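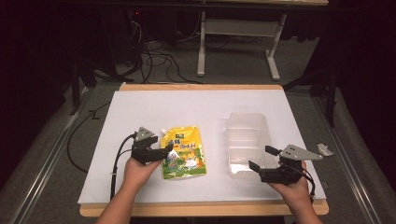

One reader of the July release wrote in to say that the Lerelwood counter had been logging the same bike twice whenever a rider stopped at the line and rolled back over it. The reader was right, and version 2 of this data set corrects it.

Prevness Cycle Counts

Hourly counts of bicycles at 32 points on the streets and paths between Listeck and Lerelwood. Each row is one hour at one point.

Last updated: Thursday, February 23, 2023

Files
counts.csv - the hourly counts
sites.csv - name, street and surface for each point
notes.txt - outages and roadwork, by site

Columns in counts.csv
site_id: matches sites.csv
hour_start: local time, 24-hour clock
direction: in or out, where in means toward Listeck
bikes: whole number, blank if the counter was down
flag: R for roadwork, E for an organized ride, otherwise empty

A blank is not a zero. Please drop blanks before you take an average.

Known problems
Scooters are sometimes counted as bikes. Cargo bikes with a trailer may come up as two. Riders side by side can be counted as one, mostly on the Dudek Bridge path at rush hour. The double counts at Lerelwood affected 218 hours, and those rows are now blank - we had no good way to repair them.

The busiest hour in the set is a group ride over the bridge, with 1844 bikes. It carries the E flag. Leave it out if you are looking at everyday riding.

Use
Free to use and share with credit to Prevness Cycle Counts. Send corrections with the site_id and hour_start, and check notes.txt first.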